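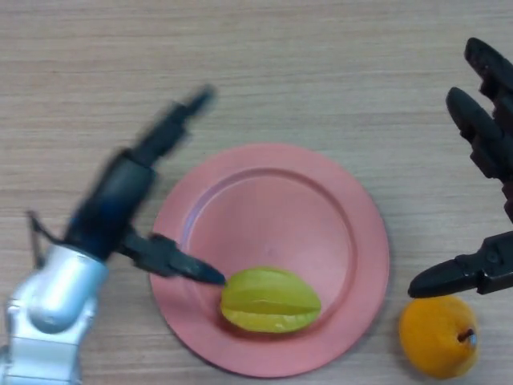 My New Favorite Station Is 596 on the Dial

Home | Posts | Radio | Travel | Links | About

12/27/19

I promised myself I'd write this up before the year ran out, so we're cutting it close! For those of you who came over from the old blog: yes, I'm still nuts about radio, and no, I haven't gotten rid of the big receiver in the hallway. It stays. I've grown used to walking around it.

So. Back in November I was tuning through the low end of the AM band after supper, the way I do most evenings, and I landed on a voice I didn't know reading out tide times. Very calm, very clear, a little bit of wind noise behind him (I found out later it's the window, which doesn't close). Then he put on a whole side of accordion music without saying a word about it, and came back and read the tide times again. I was hooked. I sat there with my coat still on.

The station is called Radio Soketti and it comes out of Ustthorpe, a harbor town I'd only ever driven past on the way to somewhere else. They run 800 watts on 596 kHz, and if you know AM you'll know that's not a lot of power. But the mast stands right at the edge of a salt marsh, and wet salty ground is about the best friend a medium wave signal can have. After dark it just sails. I'm a good long way inland and some nights it's stronger than the news station from our own county.

I wrote them a letter, an actual paper one with a reception report and return postage, and Kosmas Zacharopoulos wrote back inside of two weeks! He does the evening shift and also, as far as I can tell, fixes everything. He sent four pages, both sides, in green ink. The transmitter is a Gillent, which I had never come across before, and he says it was bought secondhand from a ferry company and that he had to work out half of the wiring by himself, with a flashlight in his teeth. The studio is upstairs from the Sotiropoulos bakery on the main street. They start baking at the hour he signs off, and he says the smell coming up the stairs makes the last record of the night very hard to sit through.

I've been keeping a log ever since. The best program, for my money, is the one Reinaldo Frota does after the late weather. He plays records people have mailed in, and he reads the letters that came with them, all the way through, even when they wander. Last month there was one from a woman who had worked on the lightships and it went on for so long that he had to stop and get a glass of water, and he left the microphone open while he did it. You could hear him going down the hall and coming back. I love that. You'd never get that on a big station, where somebody would have dived in with a jingle.

He also does requests, but only by mail, so you need to be patient. Mine (a slow waltz my grandfather used to whistle) got played two weeks after I sent it off. I was brushing my teeth and had to run!

For anybody who wants to try and pick it up: my setup is nothing special. I've got the hallway receiver and a square loop antenna that I wound on an old picture frame, and the loop makes all the difference. Turn it until the buzz from the neighbors' lights drops out, then leave it alone. I've also heard the station on a plain kitchen portable with the batteries half gone, out on the back step, so please don't go buying anything. Give it a go with whatever you have. Just get it away from the TV and the phone chargers first, those are murder on AM.

The fading can be pretty bad right around sunset, and there's a religious station that comes up underneath and sings along for a while. Wait it out. By the time the late weather comes on it has usually gone away again. 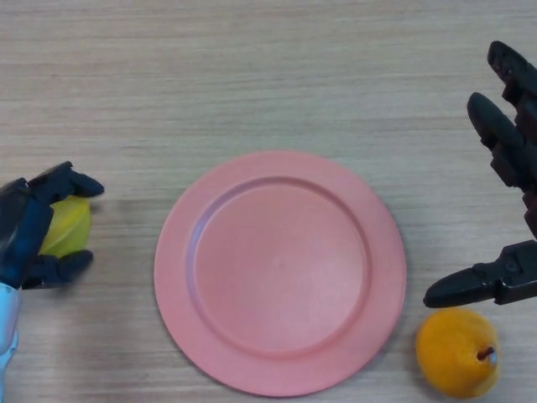 Can you hear them in the daytime too?

Only if you're close to the coast. Daytime AM travels along the ground, and the signal is pretty well worn out by the time it gets over the hills, so for most of us it's an after-dark station. In the winter that gives you a nice long evening of it.

Kosmas says they still answer every reception report by hand, with a card that has the mast and a heron on it. Mine is up on the shelf over the receiver. Put in a few details of what you heard, the time you heard it, and how well it came through, and send it to the studio over the bakery in Ustthorpe. If you get a card back, write and tell me what color ink he used!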